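Simulation examples: first batch under way

The Skenard group has started collecting examples for the Trirnum learning system in the simulated workroom. The arm works over a rack with blue caps, next to an open cardboard box. Our target for November is 300 accepted runs. We have 47 so far.
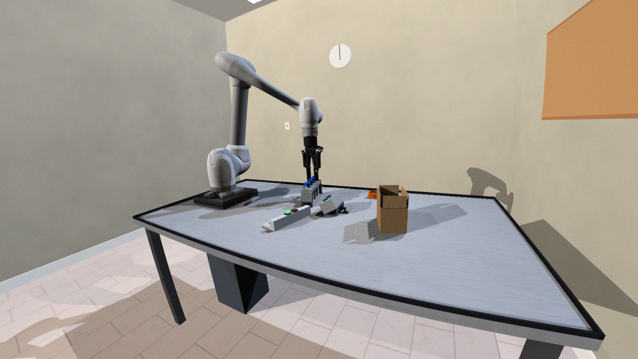 Konrad Haslinger would like the starting positions varied more before the count goes any higher, as a system trained on near-identical starts tends to learn the start and little else. We agreed to change the layout after every 24 runs.

Failed attempts are being kept in a separate folder. There are 14 of them, mostly bad approaches to the rack. Please do not delete these, as Farías wants them for the comparison set. Label each one with the step where it went wrong.
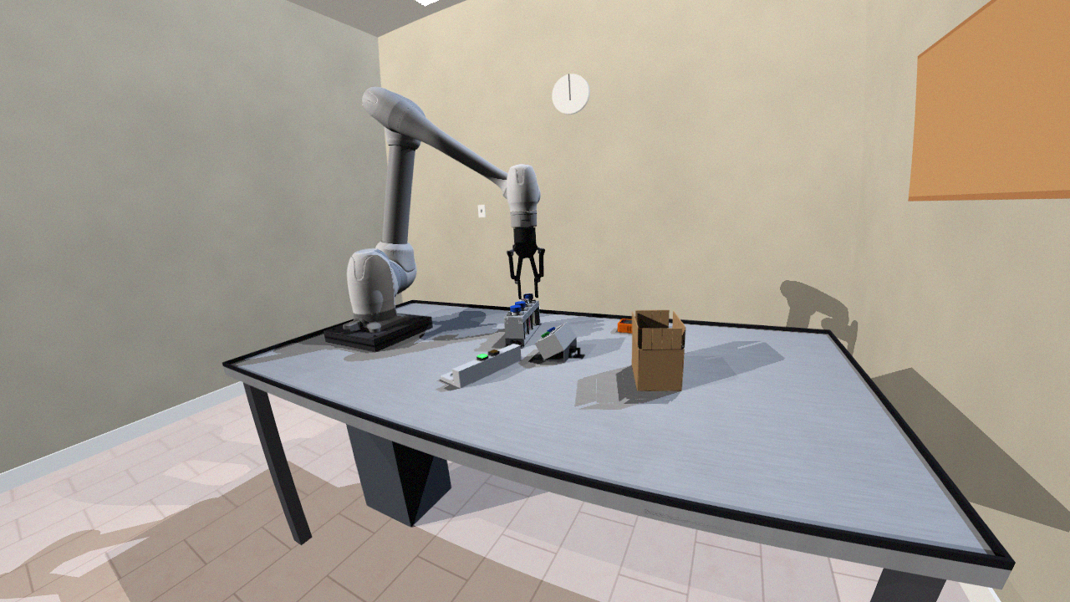
Page last changed: November, 4:10 p.m.

Anyone who wants to record runs can book a slot through the Usturmont sign-up page. New operators should do the practice task first.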